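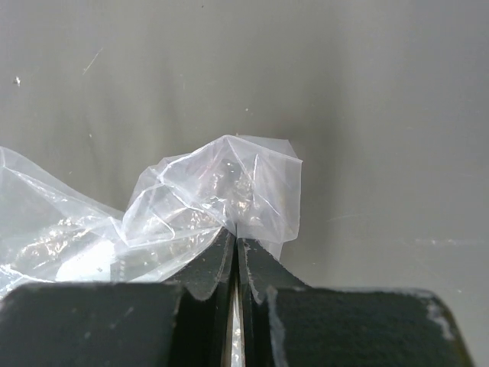
Why does the club spend so much time on plastic bags?

They are cheap, they fit in a backpack, and they are one of the harder things to hand a robot. A block has the same shape every time it is set down. A bag has a new shape every time anyone touches it, and what goes wrong with it teaches new members more than a clean run with blocks would.

Print this page | E-mail this item

NEWS FROM THE PULLPORT ROBOTICS CLUB

The two-arm group has moved on from stacking and sorting to its main project for the term, bagging and unbagging. It is preparing for the household handling event at the Gostirbridge student meet in February. Teams at the meet are given a table, a set of ordinary goods and a list of tasks, and they are scored on how many tasks they finish in the time allowed. Last year our club entered the block event only. This year we are entering both.

The practice goods are mostly play fruit, with some bags of small parts mixed in. We use fruit because it comes in different sizes, it does not spoil, and it can be dropped all afternoon. The bags are a mix as well. Some are plain, some have a printed pattern, and some have a zipper seal. Members have found that a routine that works on one kind of bag often has to be changed for the next.

Work is split between two tables of students. One group drives the arms by hand and records the runs. The other goes through the recordings afterward, marks where each attempt started and ended, and throws out the ones that can't be used. The groups trade places halfway through each session so that everyone does both jobs. Recording is the popular one. Sorting takes patience, and we would like more people to get good at it.

The goal for the term is 200 usable runs on the bag tasks. A run counts as usable if the bag is picked up, moved and set down without a person reaching in, and if all of the camera views were saved. A run with a slip in it can still count as long as the driver recovered without help.
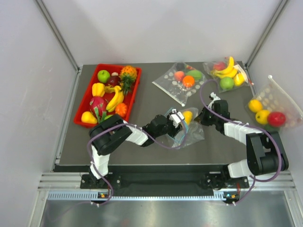

Both arms have to share the same small area, so drivers are asked to talk to each other before crossing the middle of the table. The usual call is "coming in" and "clear." New drivers tend to forget this in the first few minutes. If two arms touch, stop both, let go of the controls and get a mentor before starting again. Please do not pull an arm free by hand while the power is on.

A few notes from the last sessions that should help anyone who missed them:

Grip the film where it is gathered if you can. A flat sheet of plastic slides out of the fingers much more easily than a bunched one.

Go slower near the table. Most of the lost bags this month were lost in the last inch, when the driver was hurrying to set them down.

Use the wrist view for the grip and the wide view for everything else. Drivers who stay on the wrist view the whole time lose track of the other arm.

Check the finger pads at the start and again at the break. Dust on the pads makes a difference with thin film. The wipes are in the top drawer of the Long cabinet.

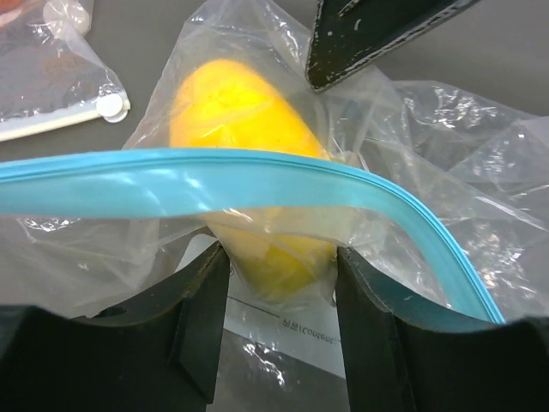 Practice with a zip-top bag on the two-arm table.

The zipper bags are the next step. At the meet, one of the tasks is expected to be opening a sealed bag and taking out a single item, with one arm holding and the other pulling. We have not settled on a method. One idea is to pinch both sides of the film above the seal and pull them apart. Another is to hold the bag by a lower corner and work the seal from one end. Both will be tried before winter break, and the group will pick one by vote after everyone has had a turn driving.

Members who want to write code instead of driving should ask about the Liltard project, which is our own tool for reviewing runs. It plays the camera views side by side and lets a reviewer mark a run as good or bad with one key. It still crashes when a recording is missing a view — this is the first thing on the repair list. Some Python is helpful, but you can learn it as you go.

The club has places for 12 students on the meet team. Anyone who has attended four sessions can put their name down on the sheet by the door. Students who do not make the team can still come to every practice and will be listed with the group's work.

Sessions start at 3:30 p.m. and end at 5:30 p.m. Tie back long hair, and leave drinks on the shelf outside. Clean zip-top bags of any size are welcome as donations.

Print this page | E-mail this item

This site uses cookies to remember your settings. By continuing to browse, you agree to their use. Accept | Learn more

Get the Pullport newsletter by e-mail. Enter your address to subscribe. You can unsubscribe at any time.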